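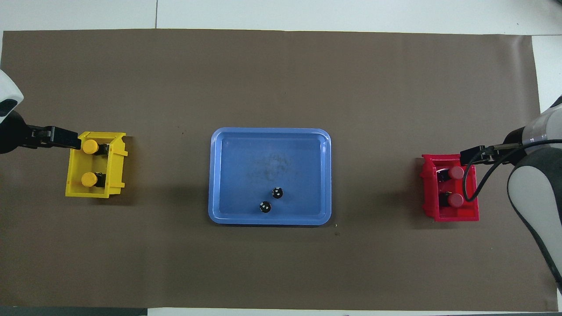

The Button Box

Filed under: Short stories / Workshop / 5 min read

Hauke Hellwig had promised the button box for the end of June, and on the evening of 2022-06-27 it still would not sort a button.

He shared the workshop in Ukau with Hartmut Teuber, who repaired clocks and did not care for anything with a fan in it. Hauke had brought the two arms in during January, in the back of a borrowed van, and Hartmut had cleared half a bench without being asked. He had not said anything kind about them since.

The job itself was small. Yellow buttons went in the yellow bin, red buttons in the red one, and the blue tray stood between them for whatever had to be handed from one side to the other. Hauke had spread brown paper under all of it so the cameras would not be fooled by the white table.

"Run it again," said Hartmut. He was eating a sandwich over his own bench.

Hauke ran it again. The left arm moved out over the yellow bin, lowered itself and stopped. The right arm went to the red bin, with its cable trailing, and stopped as well. Neither gripper closed.

"They're being polite," said Hartmut.

"They're waiting for each other. Each one thinks the other has the tray."

"Well, who has it?"

"No one has it. That's the fault."

He had written 2,150 lines for the thing, most of them in the evenings after work at Najafi, where he tested lift panels. He scrolled through the part he called Endel, which was meant to decide whose turn it was. He had named it after the village where his mother lived. She had two neighbours who would stand at a gate for ten minutes telling each other to go first, and he had thought the name was funny at the time.

Hartmut came over and looked at the tray. There were two small black pieces lying in it, down towards one corner.

"What are these?"

"They go on last."

"Does it know that?"

Hauke looked at the tray, then at the screen. The tray was full. As far as Endel was concerned it had been full since he put the pieces there, and it would be full until one of the arms emptied it. He had never told either of them to.

"No," he said. "It doesn't."

He added a line to say the black pieces did not count. It took him 18 minutes, mostly because he spelled one word wrong and could not see it. Hartmut went back to his sandwich and then to a carriage clock.

At the next run the left gripper shut on a yellow button, lifted it and turned towards the tray. It let go a little too high. The button bounced on the plastic and rolled on to the paper - but it had been picked up, and carried, and let go of.

"Twenty-six tries," said Hauke. He had been keeping a tally on the wall in pencil.

Hartmut put down his screwdriver and held out half of the second sandwich. Hauke took it, and with his other hand he put the button back in the bin.

More stories
The Lift at Dimovero
A Clock for the Landing
Half a Bench
What the Ferryman Kept

Back to top
© The authors. Please ask before reprinting.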